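I scored my first proper fifty in December, in a sports hall, wearing borrowed gloves that smelled of somebody's garage. I'm forty-one. I have been telling people about it ever since, including the woman at the post office who only wanted to know if my parcel had batteries in it.

Some background for those of you who usually come here for the bread posts. I gave up cricket at sixteen, came back to it two summers ago when we moved, and have batted at nine or ten for the village thirds from then on. My top score outdoors is 22, and four of those were overthrows. So when Tegwen Mathias rang to say the indoor side was one short for the winter league, and would I mind, I assumed she wanted somebody to stand near the back net and stop things. Which is mostly what I did, the first few weeks.

Indoor cricket, if you've never seen it, is six a side with nets down the walls. Or that's how our league plays it. Other leagues do it differently and will write to you about it. You bat in pairs for a set number of overs and if you're out you don't go off, you just lose runs and carry on, feeling worse. Hit the side net and you get a run, hit the back wall on the full and you get six, and you've got to run as well or it doesn't count for much. It's very fast and very loud and my ears ring afterwards. I love it!

Our team is called Cadwaladr, after the pub that pays for the balls. Tegwen captains, Gwawr Jenkins keeps wicket, Aled Prothero and Krishnamoorthy Kurian do most of the bowling, and the sixth place is whoever can get out of work. Yaneth Ccori started coming along in the autumn and had never held a bat in her life. She played a lot of volleyball growing up and catches anything that comes near her, one-handed, off the net, while talking. I've been fielding for years, on and off, and I still shut my eyes.

Anyway. The fifty.

We were playing Anido, who'd won everything up to then and turn up in matching tracksuits. They batted first and made 154, a lot in that hall. Krish bowled beautifully and got hit about all the same. There was one lad, tall, left-handed, who kept flicking it into the corner where the net sags, and the ball just dies there and you have to go in after it on your knees. I went in after it on my knees a fair few times. I have the marks.

At the changeover Tegwen said I was going in first with Kurian – she calls everyone by their surname when she's nervous – and I said surely not, and she said she'd already told the scorer.
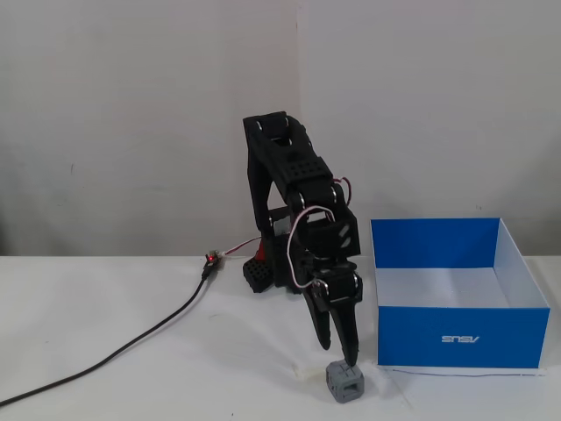
So in we went. My first ball hit me on the hip. My second I missed completely. Krish came down the pitch and I thought he'd have some advice, him having played to a decent standard when he was younger, and what he said was that he'd left his car lights on and did I think it mattered. I said I thought it probably did. He went back to his end and hit the next one so hard into the back wall that the noise made a toddler cry.

That loosened me up, for some reason. I stopped trying to do anything clever. I've had two winters of people telling me about my elbow, and I have read the whole of the Oltetti coaching booklet that gets passed round our club (it's forty pages long and the diagrams all look like a man falling off a ladder), and none of it has ever helped as much as just watching the ball and swatting it at the side. Swat, run. Swat, run. Krish is quick between the wickets and I'm not, so there was a good deal of shouting.

I got to thirty before I knew it. Then I did know it, and was nearly run out twice in one over, and would have been if their keeper hadn't dropped the thing on her foot. In our league you don't usually get to fifty, the overs run out on you. Aled's done it. Gwawr did it once, with a broken finger she hadn't noticed.

The one that got me there wasn't pretty. It came off the bottom edge, went between my own feet, hit the net behind and we scrambled the rest. Gwawr was screaming from the bench. I put my bat up like they do on the telly and then felt a bit daft, as there were eleven people watching and one of them was mopping, so I turned it into a sort of stretch. Next ball I was bowled middle stump. Minus five.

We lost, by the way. I should have said that sooner. Yaneth and Tegwen went in last and needed 10 off the final over, and they got seven of them. Yaneth hit one that would have been six anywhere else in the building, but it caught the basketball hoop, and under our rules the hoop's a dead ball. There was a discussion. I'll leave it there, because Aled reads this and he was on the wrong side of it.

Krish's car didn't start, so we all stood round in the cold with the jump leads, and one of the Anido lot brought us a flask of tea and told me I'd played well for somebody with no backlift. I've chosen to be pleased.

A few of you asked about kit after my last cricket post. My bat's an old Lavelero, second-hand, 90 quid and worth every penny, though the grip's coming away at the top and I've been meaning to sort it for months. For indoors you want soft-soled trainers and nothing on your knees that you're fond of. The club has spare pads. They're also trying to raise 2,000 for new side netting, and there's a jar on the bar at the Cadwaladr if you're passing. Fixing that saggy corner would get my vote.

We've got Anido again in the return match, away this time, in a hall I've been told has a lower ceiling. Tegwen wants me to open again. I've bought my own gloves.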